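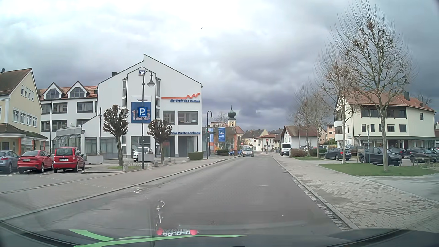

The masking step in Villca looks like a workaround to me, and I would drop it. If reflections on the windshield stay fixed in the image while the road moves, a robust estimator should reject them as outliers anyway. Did you run Brarkier with no mask at all? The August 2018 report gives only the masked numbers.

(end of quoted message)

Yes, both ways, on the same 1,206 frames. The unmasked run is in the appendix of the draft, not in the report.

The outlier argument holds while the car is moving and the road surface has texture. At low speed it fails. Static reflections then agree with each other better than the road points do, and the estimator settles on zero motion. We counted 43 such failures without the mask and 5 with it. All 5 are at standstill or within a few frames of it, where wheel odometry would settle the question. 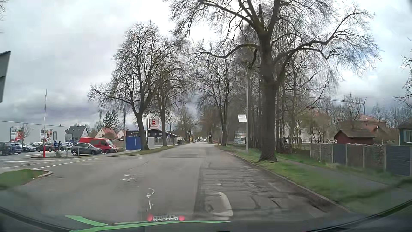 The mask itself is cheap. Flasorley accumulates the per-pixel temporal gradient over a sliding window and marks pixels whose structure persists while the rest of the image flows. The dashboard edge is found the same way, so no hand-drawn polygon is needed. Bright narrow reflections are picked up early. Faint ones over asphalt take longer, and a few never cross the threshold.

Two limits you should know about before trying it:

The window is 208 frames. Shorter windows start to mask sky and, on straight roads, the area near the vanishing point, where there is little flow to begin with.

Reflections that change with the sun angle are not handled. Our route was overcast for most of its length, so I would not extend the result to clear weather.

I have not tested your suggestion of a heavier-tailed loss in place of the mask. The Jullberg branch has a switch for it, but it still reads the old calibration format. If you can convert the files I will run it on the same split and post the trajectories to the list, probably in December.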